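Este foro utiliza cookies propias y de terceros para mejorar la navegación. Si sigues navegando, aceptas su uso. Aceptar | Más información

Presupuesto para el segundo brazo: ¿pinza nueva o cámara de muñeca?

atieno_mk
22-11-2018
¡Buenas a todos! Por fin me han aprobado dinero para ampliar el puesto de manipulación y estoy como una cría con zapatos nuevos. Tengo dos ofertas sobre la mesa: Clultska me deja la pinza paralela con su cámara de muñeca en 1.161 euros, y Milorar me pide 1.036 por la pinza sola, con 30 días de plazo. La tarea es de menaje: coger tazas de una bandeja y colgarlas en un árbol de madera (sí, de los de cocina, y me encanta). ¿Qué haríais vosotros?

hangyeol_w
Yo ni lo pensaría, Clultska. Por 125 euros de diferencia te llevas la cámara con el soporte hecho. El año pasado quise ahorrarme eso, imprimí yo el soporte y en agosto seguía recalibrando cada vez que alguien rozaba el cable.

yerin.kong
Pues no lo veo tan claro. Una cámara de muñeca está muy bien de cerca, pero los dedos se comen una parte de la vista y para planificar el gesto de colgar te va a hacer falta otra fija. O sea, que la cuenta real es pinza más dos cámaras. ¿Puedes subir una vista desde la muñeca con las piezas puestas?

atieno_mk
Claro, va con lo que tengo montado ahora: 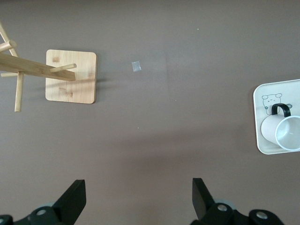
Árbol de bambú a la izquierda, taza tumbada en la bandeja del osito a la derecha.

yerin.kong
¡Gracias! Justo lo que decía: el poste se sale por la izquierda y la boca de la taza por la derecha. Desde ahí no ves entero ni el origen ni el destino. Yo metería una fija en la partida desde el principio.

hangyeol_w
Mujer, pero el brazo se mueve - subes un palmo, miras, y bajas. El asa negra sobre la taza blanca contrasta de maravilla, yo eso lo segmento con cualquier cosa.

zihan_cheng
Me meto por otro lado: los dedos. Para un asa de cerámica esmaltada yo reservaría dinero para almohadillas de goma, las de Skamport van muy bien y se cambian en un momento. Y pedid siempre 2 juegos. Ah, y tazas de repuesto, que son consumible aunque en compras pongan cara rara :)

okhee_yeon
Coincido con Zihan en lo de las tazas, jaja. En lo de la cámara voy con Ye-rin, aunque primero compraría la oferta completa y dejaría la fija para el trimestre siguiente. Pregunta también si el precio incluye el cable de muñeca, a nosotros Woo nos lo facturó aparte.

atieno_mk
¡Qué gusto de foro! Acabo de escribir a Clultska por lo del cable. Si entra en el precio, cierro con ellos y pido las almohadillas en el mismo pedido. La fija la apunto para la siguiente ronda, aunque sé que Ye-rin me va a reñir.

yerin.kong
Te riño ya, así lo dejamos hecho. Cuenta qué te dicen del cable, que yo también estoy mirando esa pinza.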